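Unit 3: Community Benefit Funds and Local Energy Projects
Course handout, prepared by Ekrem Sönmez

Purpose of this unit

Students will examine how payments from renewable energy developers reach the communities that live near a project. Reading for the unit is the Letville case file, available from the course office. Please complete it before the Sunday evening deadline for written questions.

Terms used

A community benefit fund is money a developer agrees to pay to a defined area during the operating life of a project. It is separate from property tax, land rent and any payment for damage to roads. The area of benefit is the territory whose residents and groups may apply.

The Letville case

The Uleo solar project covers 120 acres east of Letville. Under the agreement, the first payment fell due in November, once the site was fully operational. The agreement runs for 24 years. Three points deserve attention:

The area of benefit follows the school district line – this leaves out the Ikier road households, although they are closest to the site.
Grants are paid after work is finished, and small groups must find the money first.
Unspent funds carry over for one year only.

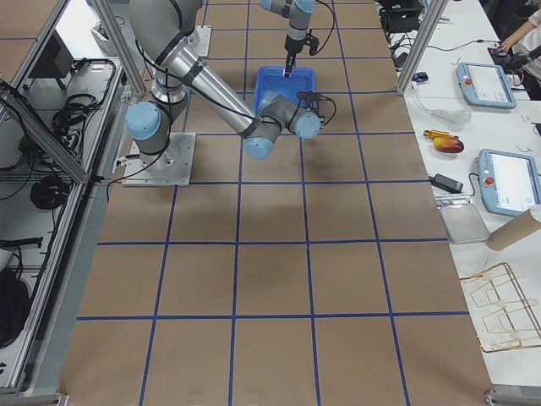

The Górecki reading takes up the second point and compares advance payment with repayment on receipts. Students should note which costs each method places on the applicant and which on the fund.

Assignment

Write a memo addressed to the fund's board recommending one change to the rules. State who would gain, who would lose and how the change would be checked after its first year. The memo is graded out of 100 points, and late work is accepted only by prior arrangement.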